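Grorkido glass oil dispenser – 5 months in
Posted November 15, 2022

Got this in August from Furnholm, the Fastville store. Paid 14 bucks. Was sick of the big plastic bottle dripping down the cabinet door.
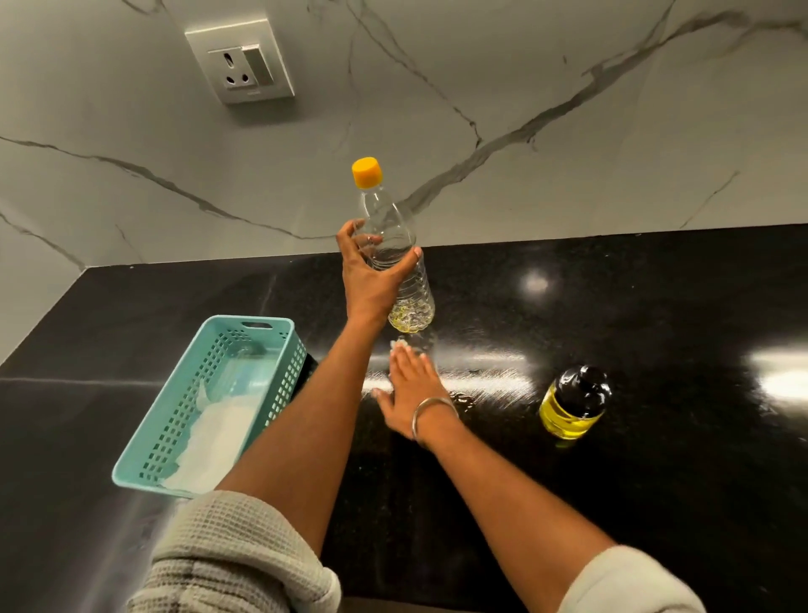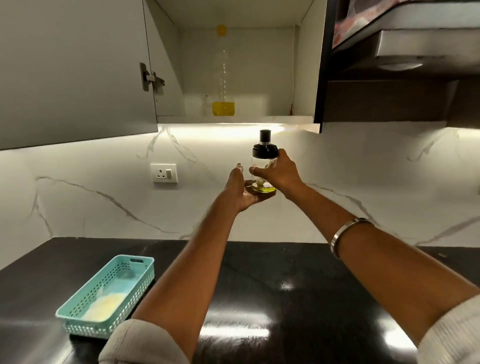 Marble-look backsplash in both. Grorkido is the one in the hands, second pic.

OK so. Pours fine. Thin stream, good for salads, slow if your filling a frying pan. Cap comes off easy, washing it is a pain – narrow bits, needs a bottle brush. Holds enough for about 11 days of cooking at our place. Olive oil no problem. Tried sesame, got gummy, had to soak the whole top in hot water overnight.

Glass feels solid. Dropped the cap once, no crack. Lid does get greasy tho, wipe it every day or it slides in your hand.

Had a Pacheco before this. Cheaper, leaked from week one. Wouldnt go back.

Shipping n/a, picked up in store. Box was dented, contents ok.

4 stars. Would be 5 if they sold spare caps seperately. Emailed Furnholm to ask, still waiting.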